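Subject: Re: [sim-practice] Draft guidance, section 4: start conditions and reset rules for simulated kitchen tasks

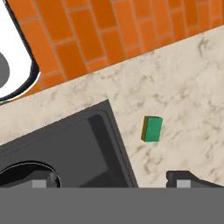
Mayuree Thammasiri wrote:

> I support the draft in general, but clause 4.2 is too loose. It says the
> object must start "in clear view and within reach". Two groups can both
> meet that wording and still run very different tests. A block set down on
> open worktop is one thing, a block right against the rim of a sink is
> another. If we publish success rates side by side, the clearance has to
> be written down. I would also like to know whether an episode that ends
> with the object in the basin counts as a failure or as a reset.

Dear Mayuree, dear all,

Thank you for these comments, which were discussed on Saturday. The editors accept the first point in full. The render at the head of this message will go into the annex under clause 4.2, with the green block standing clear on the marble to the right of the sink and both fingers in view. The revised wording is as follows:

4.2 At the start of each episode the object shall rest on the worktop, with no other object touching it. The distance from the object to the nearest edge, rim or wall shall be recorded in millimetres and reported with the results.

4.3 The opening view from the gripper camera shall be stored with each episode. Where the gripper hides part of the worktop or a fixture, this shall be noted and the view shall not be cropped.

On the second point, opinion was divided. Purkitz and Henovier both treat an object in the basin as a failure. Zabala resets the episode and does not count it. In the Zabala return, 2125 episodes were run and 357 were reset for this reason, so the choice of rule has a large effect on the published figure. The editors propose that such an episode be counted as a failure in every case, and that resets be allowed only where the simulator itself has gone wrong – for example, where an object has sunk into the surface.

Two smaller matters remain open. Clause 4.5 sets a time limit of 35 seconds per episode, and Prerkley has asked for 29. We would welcome views, preferably with timings attached. Clause 4.6, on wall and worktop textures, says only that they should be "varied". Members who change textures between runs are asked to state whether the same set was used in training and in testing.

Please send replies to the list and not to the editors alone, quoting the clause number in the subject line. Comments received by the end of August will be taken into the next draft.

Yours sincerely,

Inmaculada Rivas
for the editors, section 4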